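I went into this thinking the arm would be the expensive part. It's the number everyone asks for, it's the number I'd rehearsed for my boss, and it's the one I got most wrong (in a good way, for once!). We ended up leasing from Dronduto for a year instead of buying, and the monthly bill is less than what we pay for the storage unit over in Lockyer.

Then came everything else. Mounting plates. Spare fingers for the gripper — order more than you think, they wear out fast. An electrician, twice. The quote from Urden had a line called "site readiness" for $705, and when I called to ask what that covered I got a long pause and then a discount. So call and ask!

My other big lesson is to plan for a real room. The showroom in Brunia is lovely, all flat white tables and even light, and I came home ready to sign. But we work in kitchens, and kitchens have shiny granite and a window that blows out half of what the camera sees on a sunny Wednesday. I'd set aside 100 dollars for lamps and blinds. Triple it. Clear glass is a pain too, so if your tasks include bottles, try them during the trial period, while sending the thing back is still free.

Training took three days and I'd budgeted one. Cables, on the other hand, came in at $77 total, and I'm still a little smug about that. Next year I want a second arm, and I've already started the spreadsheet — the row for the arm itself is down near the bottom this time.
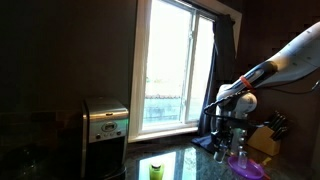 Page last changed: August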